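October, late evening.

Went to the new bedding showroom at Hadside this afternoon, the one Cultutent opened where the carpet place used to be. The banner said 40 percent off everything. Off what, I'd like to know. The same mattress was in their Brerkbridge store last spring for less than the "sale" price, and I have the leaflet in the kitchen drawer to prove it. 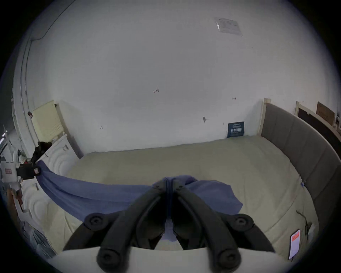 Spyros Atanasov thinks I'm being unfair, and that a shop with rent to pay has to get people through the door somehow. Fine, but he bought a Kaneko lamp from them at a "closing" sale and they're still open.

The salesman told me I should lie on a mattress for 20 minutes before deciding. I lasted 10, with my shoes hanging over the end and him hovering by the pillows. I don't see what that proves. Anything feels good if you've been on your feet since lunch.
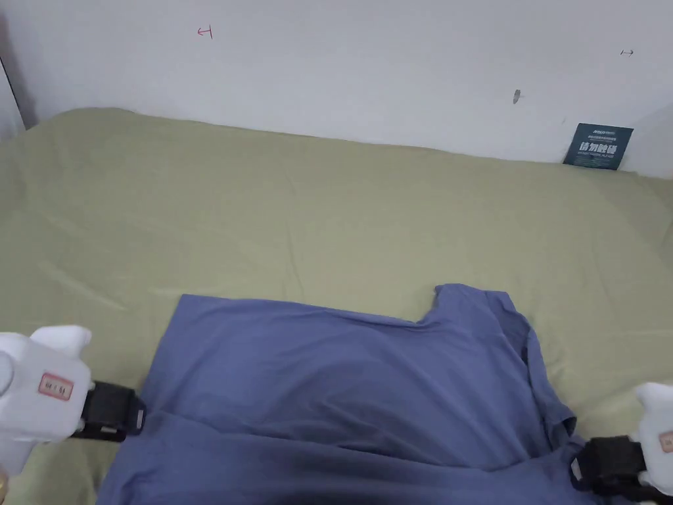

Then came the guarantee. He kept saying "lifetime" and I kept asking whose. It runs out if you don't buy their mattress cover, and it doesn't count sagging under an inch and a half. My old one sags about that much and I can't sleep on it, so what are they guaranteeing?

Delivery is another 60 dollars. Free if you spend more, naturally. 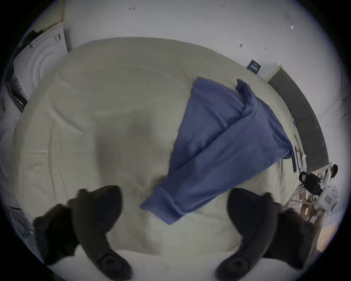

I came away with two pillowcases and a catalog I didn't ask for. Ravinder MacPherson says the shop across from the station will match any price in writing. I'll believe it when I see the writing. Must find that leaflet and take it along.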